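Andstead Woodwork list
Subject: Re: oiling a pine kitchen table
Date: 16 Oct 2019

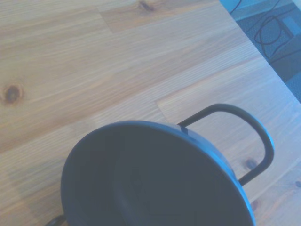

I went with hardwax oil on ours, two thin coats, and I would do the same again. The top is glued-up pine strips from Praltari, 146 cm long, knots and all. I sanded to 120 before the first coat and rubbed it down lightly by hand before the second. Leave it 48 hours before anything goes on it.

On 14 Oct a list member wrote:
> I have a bare pine top, 136 cm, and want to use it
> in the kitchen by November. Oil or varnish? Also, do
> the knots need sealing first? And can cast iron or
> other dark pots go straight on it?

I didn't seal the knots. One of them wept a little resin near the edge the first winter — I scraped it off with a card and wiped it with spirit. If you were painting I would say seal them, but under oil I would leave them alone.

As for pots, a cool one is fine. We put the dark gray one with the wire handle straight on the wood. Anything off the stove gets a cork mat. Lift pots, don't slide them, as pine dents and scratches easily.

Undden sells the oil in small cans and mine cost 18 dollars. Surdu had it too, but only in the large size.

Stir the can well, and dry the rags flat outdoors.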